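Finally sorting the picture cards. They've lived in a shoebox since August and I was tired of digging for the one I wanted.

The organizer is light wood, thin panels that slot together. I got it from Dratano. No glue needed, but two of the dividers were tight and I had to sand them.

49 cards in the set. I'm putting them in by season, trees first, then animals. Garkine sells a bigger organizer with a lid, but it won't fit on my shelf.

Packing tape around the base. Not pretty. It stays on until I find something better.

The small pieces are the annoying part. I used to keep them in a sandwich bag. For now they go along the top edge of the slots and I'll see if that works.

Card table and grey carpet this afternoon: 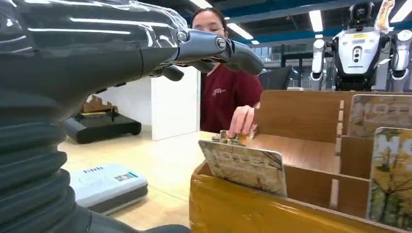
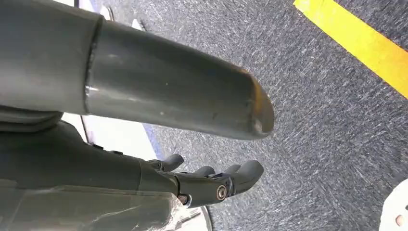
Still undecided on the pale cards. The print on them is so faint that I can't read them from a chair. I might go over the letters with a marker, or reorder them from Mengal if they still do singles.

Someone asked about sleeves. I tried 8 of them and the cards got too thick for the slots, so no sleeves.

Next job is labels for the rows. Pencil first, in case I change the order again.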